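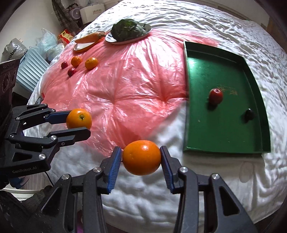
Why did the Nindell gripper drop fruit during its October trial? The pressure reading froze, and the software carried on as if it still had a good grip.

Sesow, which sells the thing, calls this "an isolated logging irregularity". I'm not convinced. According to the fault sheet Delphine Haddad sent round, the reading stuck in 30 out of 1,000 lifts, and in 20 of those the fingers opened before the fruit had been put down. An orange on the floor is no great loss. The same fault with a glass jar, or somebody's hand in the way, would be another matter.

The fix is a firmware update and a new cable clip. Mortimer Tran fitted both and ran 200 lifts without a drop, which sounds fine until you ask what he was lifting. Oranges, every time. No carrots, nothing leafy, nothing small enough to slip between the pads.

Lyle Delacroix at Sesow says wider tests are "planned". I asked for a date and got a brochure. Until there's a proper answer, Hazel Van Dusen wants the stop button within reach of whoever is working, and fingers kept clear of the pads while the power is on. If yours freezes, write down the time and what it was holding, and leave the log alone until Hazel has copied it.

Contact the newsletter desk | © 2018 Kerekes Newsletter | Back to top
We use cookies to remember your settings. Accept | Manage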